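How Does a Motocross Race Work?

Have you ever heard a whole row of motorbikes rev up at once? It's a bit like a swarm of very cross bees, only much bigger, and you can feel it in your tummy! Motocross is dirt bike racing on a bumpy outdoor track, and if you've never watched it before, come along and we'll go through it together.
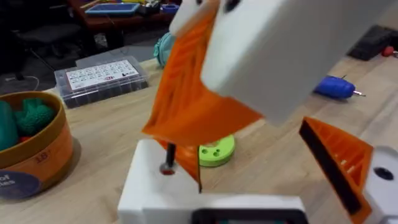 The start

All the riders line up side by side behind a metal gate. At the Warnero Park track there is room for 39 bikes in one long row, and every rider wants to reach the first corner before everyone else. The gate drops, the back wheels spin, and off they go. That first corner gets very crowded, so a good start matters a lot.

The track

Most tracks are made of dirt, sand or clay, with plenty of hills, jumps and tight turns. As the bikes go around, their tyres dig long grooves called ruts. A rider who finds a smooth line early on may have to choose a different one a few laps later,

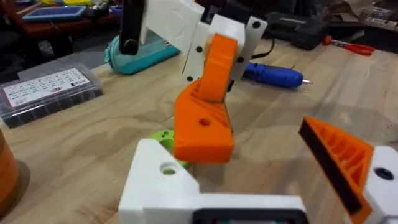 and that is part of the fun, as the track keeps changing all day long. At Warnero the favourite jump is called the Bramer, and little kids sitting on the bank always cheer the loudest there.

Races and points

A motocross race is called a moto. (Easy to remember!) At many meetings each class rides 2 motos, and the points from both are added together. The better you finish, the more points you get, so a rider can come second twice

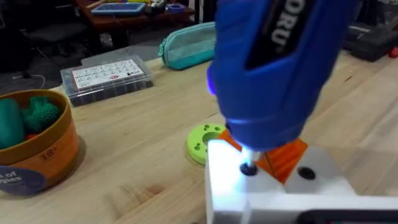 and still go home with the big trophy. In the junior series for the Cárdenas Cup, which begins in February, there are four rounds, and last season's champion finished with 385 points.

What the flags mean

Engines are far too noisy for shouting, so people beside the track wave flags instead. Yellow means take care, there's trouble ahead. Red means the race has been stopped. The black and white checked one means you've finished. 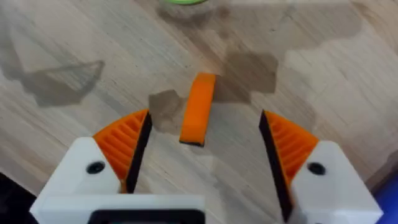

What riders wear

A helmet and goggles come first, then gloves, tall boots, and padding for the chest, knees and elbows. It gets awfully hot under all that in an Australian summer, so riders drink lots of water between motos.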